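Flunside chores study: progress report to the Makura fund
May 9, 2026

Dear all,

Thank you for your patience over the spring, and for the kind note that came with the second payment. We are now in month 4 of the work, and tidying small bottles has taken up far more of it than any of us planned. A bottle lying down is a harder job than it sounds. 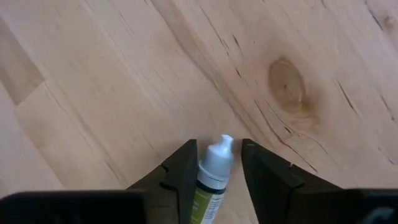
We have logged 1572 attempts so far, counting the clumsy ones. Picking up is coming along nicely – setting down again, upright and without a wobble, is where most of our time goes. A person clearing a hobby table does both without a thought, and we are still a good way behind.

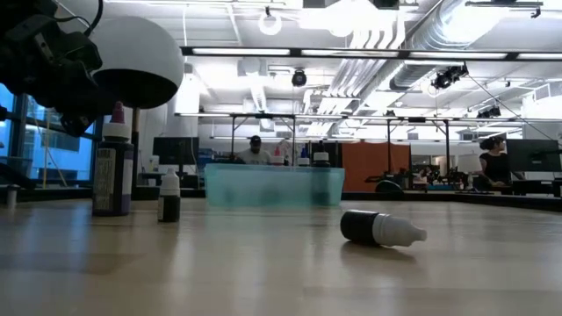
Our next aim is a run of 50 bottles put away with no help from us, and we would like 6 more weeks for it, within the present budget. We had hoped to move on to shop shelves in May, but that must wait a little.

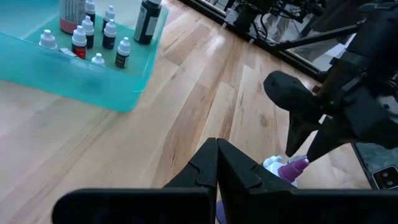
Pundside wrote back that a slow machine would still suit them, so long as it could be left alone with the job overnight. We can't promise that yet, though we were very glad to hear it.

With warm thanks,
Ásgeirsdóttir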